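October, lab visit notes

The Rukgate building opened in 1902 as a mill office, and the simulation group of Flurach now has the second floor. I went up at 2 p.m. with the other visitors from Droriston. The talk was on Derkach, the group's method for training an arm to work with drawers and small objects before it touches real furniture. A policy learns from 30 demonstrations, then runs on cabinet layouts it has not seen. Most of the afternoon was spent at a monitor – the hardware room was closed.

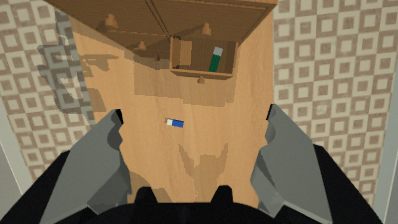 Simulated table and cabinet, seen from above the gripper.

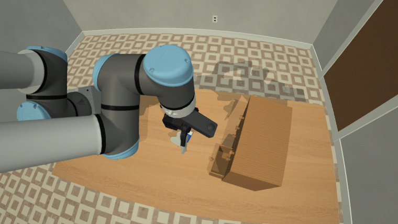
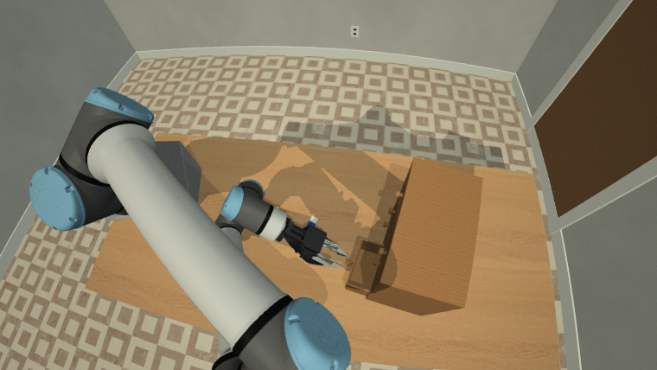
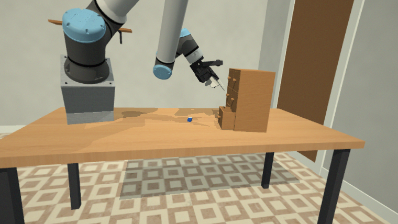
How does the group decide that a run has succeeded?

The simulator checks the final state. The object has to be inside the drawer and the drawer has to be closed within 90 seconds, and anything else is logged as a failure.

By that rule the current version passes 27 of its 30 test layouts. The three failures were all drawers that stopped short of closing. We asked about transfer to a real arm and were told those trials start after the winter break. Handouts were at the door, and the elevator was out, so take the back stairs.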